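Hospitals should tell you the price before the operation

My town has one hospital, Habte, and I have been a patient there twice. Both times the care was good. Both times I had no idea what I would owe until an envelope came in the mail, and both times the number in the envelope had nothing to do with the number I had been told on the phone. I think this should not be allowed for any operation that is planned ahead of time.

I am leaving emergencies out of it. If you come in by ambulance you are not shopping, and no one should slow down to print you a quote. But a large share of surgery is on the calendar for weeks. The surgeon knows what is planned. The hospital knows which room, which staff and how long the room is booked for. The insurer has already approved it. Everyone involved has the facts needed to name a price except the person who is going to pay part of it.

My second operation was a hernia repair in March. I called the billing office and was given an estimate. The woman I spoke to was polite and warned me that it covered the hospital only. The surgeon billed through one office, and the anesthesia group, which goes by Totow, billed through another. The lab was a third. I called all of them. Totow told me they could not give a figure until after the procedure because they charge by time. The lab asked me for a code I did not have. The surgeon's office gave me a range so wide that I could not plan around it.

I ended up with 8 separate pieces of mail. One of them was a second notice for a bill whose first notice I never got. It gave me 30 days to pay, and the clock had started on the day the letter was printed.
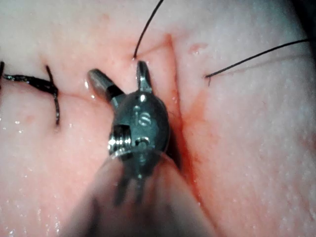 People who work in billing will say that surgery is not like fixing a car, and that a surgeon can find something unexpected once the work has begun. I accept that. But a mechanic can find something unexpected too, and he still has to write down what he expects to charge. The way to handle surprises is to price the ordinary case and state what happens if the case is not ordinary. Insurers already do this with each other. They have tables for it. They know what a routine hernia repair costs in this county, what a difficult one costs, and how often one becomes the other.

The other argument I hear is that patients with insurance do not care about price. That may have been true when my parents were my age. With the deductible I have now, the first part of any operation is my money. I would have moved mine two months later if I had known, into a plan year when I had more put aside. My doctor had said there was no rush.

What I want is simple enough to fit on one page. It should list every group that will send a bill, with a phone number for each. It should give one total, my share of that total, and the most my share could be if things go as they usually go. It should reach me at least two weeks before the date. If the final bill is higher than the page says, the hospital should have to explain why in writing before it can ask me for the difference.

Some of this is already on the books in one form or another, and Habte does post a price file on its website. I downloaded it. It opened as a spreadsheet with thousands of lines, most of them in abbreviations, and the software the hospital uses to turn it into a personal estimate, called Vokard, told me my plan was not found. My plan is the one the hospital gives its own nurses. I know because my neighbor is one of them and we compared cards over the fence.

A surgery center in the next county, Flanano, does post flat prices for a short list of procedures. I can't say whether its surgeons are better or worse than ours. Its list is short and it does not take every kind of patient. Still, the page exists, it has dollar amounts on it, and a person can read it at the kitchen table.

I paid the last of my bills over the summer. The lab has since sent me a refund check for $8, with no letter explaining what it was for.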